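Ivholm rectangular basket, medium

Woven storage basket with a rolled rim
Colours: dark brown, orange-tan
Sold singly or as a pair
Item 589

We've stocked the Ivholm for a good while now and it's still the one we reach for when a customer comes in and says "I just need something to put things in". It's a plain rectangle, open at the top, deep enough to swallow a week's worth of odds and ends and shallow enough that you can see what's at the bottom without tipping it all out on the floor. We love it!

The weave is tight, so small things stay put. Clothes pegs, batteries, the little keys for bleeding radiators, sachets of plant feed (all of these live in the ones we have at home). The rim is finished all the way round and comfortable to carry by, even with a full load of cleaning bottles inside.

Which colour?

The dark brown is the quieter of the two. It looks lovely on an open shelf and it hides marks very well, which makes it the better choice for a utility room or under a sink. The orange-tan is much livelier, a proper warm colour that cheers up a white kitchen no end, and it's the one people tend to pick up first in the shop. They sit happily next to each other too, and plenty of people take one of each so that everyone in the house can remember which is which. Brown for cleaning, tan for everything else, that sort of thing.

Using a pair for sorting

Our favourite way to use two is to set them at the back of a table with a tray in front. Everything from the cupboard goes on the tray first, a few bits at a time, and then into one basket or the other. A brush, a bottle, a small box, whatever comes out. It's a surprisingly pleasant way to spend half an hour, and the tray catches the crumbs and drips so the baskets stay clean. Any tray with a raised lip will do the job; we like the mint-green one against the two weaves.
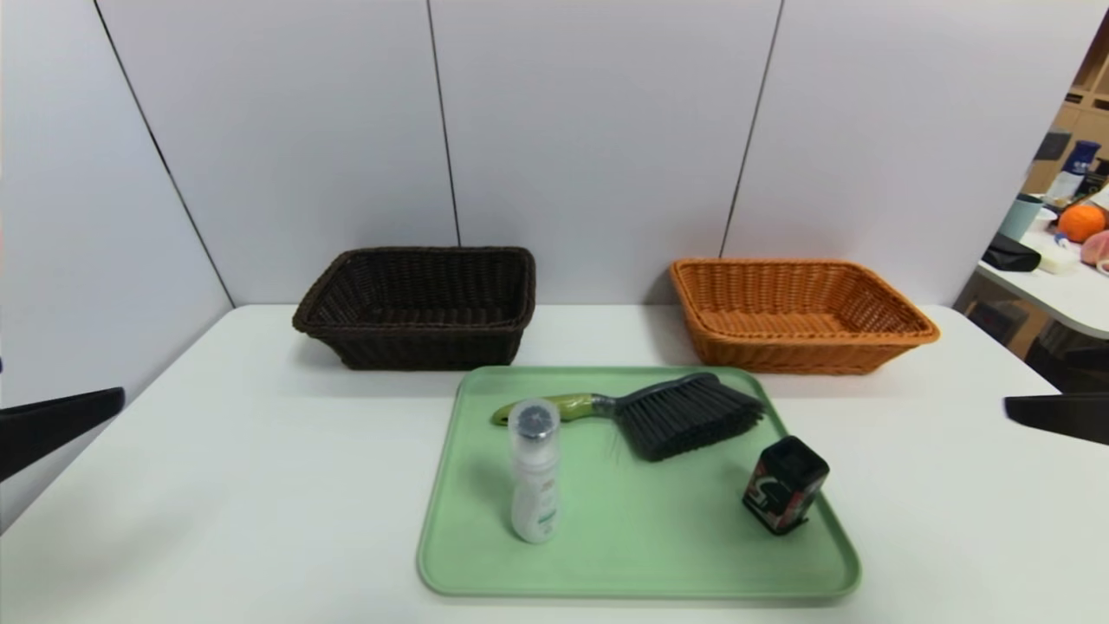
A customer in Rurport wrote to us that she had bought the brown one for shoe polish and brushes and then came back for the tan a month later, and that her only grumble was the length: her hall shelf is narrow, and she'd have liked the same basket a touch shorter. She also asked whether it could be lined.

It can, yes. The Mandagi cotton liner is cut for this basket and folds over the rim, with ties at the corners to hold it. It comes in oatmeal and navy and goes through the wash at 20 degrees, though be warned that the navy gives up a bit of colour the first time, so wash it alone. As for a shorter basket, we've asked the makers and there may be one in October. For narrow shelves in the meantime, have a look at the Zelluvard, which has the same sort of weave in a slimmer shape. It isn't as roomy but it's very handsome.

Looking after it

Dust it with a soft dry brush, working along the weave. For sticky patches use a damp cloth and a drop of washing-up liquid, then leave the basket to dry in the open, out of strong sun. Don't soak it. If it lives in a bathroom, take it out now and again and give it an airing. A new basket can have a few loose ends on the inside, and you can snip these off with nail scissors quite safely. There's a faint smell of dried grass when you first unwrap it, which I rather like, and it goes within a week or so.

Please don't stand on it, or let anyone small sit in it. We know it's tempting.

Weight and stacking

It'll take up to 8 kg spread over the base. Empty baskets nest one inside the other with a bit of a wiggle, handy if you only bring them out for the big spring sort. Full ones shouldn't be stacked, as the rims will mark.

Ordering

Baskets go out in a plain cardboard box with paper padding, and pairs travel nested. We have around 151 in the storeroom at the moment, rather more brown than tan. Liners are packed separately and can be added at the basket stage or bought later. If you'd like to match a colour to something at home, send us a note and we'll post you a short length of the weave to hold up against it. Returns are fine within 20 days as long as the basket hasn't been used.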